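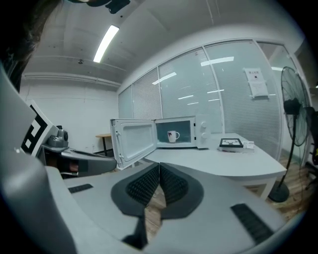
I have been trying to give up coffee since April, and I'd like to report that it's going badly, with some figures.

Before April I was on five cups a day, six if my sister-in-law was staying. The plan was to drop one cup every two weeks and swap in tea. I bought a box of 50 bags of something called Verholm Evening Blend, which smells like a hedge and tastes like the water you rinsed the hedge in. I have used nine of them. One went into a bath.

The first week without the 3 p.m. cup I fell asleep during a phone call with the gas company, and I was the one who had called them. They were very decent about it and had me on hold again by the time I woke up.

Week three I read that a normal mug of coffee has around 138 milligrams of caffeine in it, depending on who brewed it and how angry they were. So I started measuring grounds on a kitchen scale, a Bustora, which rounds everything to the nearest whatever it feels like. According to the Bustora an egg weighs the same as my wallet. I don't rule it out.

The part I hadn't planned for is the reheating. When you only get two cups a day you get stingy. I used to pour out a cold half mug without a thought and now I'll nuke the same one three times before lunch. Thirty seconds, forget it, come back, thirty seconds. By the third go it has a skin and a sort of burnt pencil flavor, and I drink it with enormous respect.

My neighbor quit cold turkey ten years ago and says the headaches last four days. Mine lasted eleven, but I may have been counting some that belonged to the kids' trumpet.

Anyway, I'm down to two and a half. The half is a real half, I drew a line on the mug in nail polish, and then it washed off, so lately the half has been creeping. Next month I'm supposed to go to one. I have 41 tea bags left (well, 40, the dog got one) and he didn't like it either.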